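Kellberg Handling Guidelines Project
Progress report to Stergate, period ending June

1. Status

Work package 2 (rules for simulated test layouts) is on schedule. Work package 3 has started. Spending to date is 60 per cent of the approved budget.

2. Layout rules

The draft now covers start position, object spacing and record keeping. The main points are:

The arm starts clear of all objects, with the gripper open.
Items stand on the perforated platform and do not touch the crates at the start of a run.
Each layout is saved with its version number before any run is logged. Runs without a version number are not counted.

The ceiling-mounted layout uses household items of mixed shape and colour -- mugs, a plate, a bowl, a banana, two crates -- beside a white cabinet. Hakura asked that the cabinet be treated as a fixed obstacle, and the draft has been changed to say so.
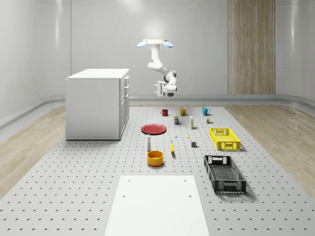 3. Trial runs

The plan calls for 4,000 simulated runs under the draft rules. The first 1,000 are complete. Kong reviewed the logs and returned 70 comments, mostly on how a dropped item should be recorded. The present wording allows two readings -- a failed grasp or a failed placement -- and will be split into separate entries.

4. Next period

Revise the fault codes, finish the remaining runs and send the second draft to Hakura and Kong for review. No change to scope or funding is requested.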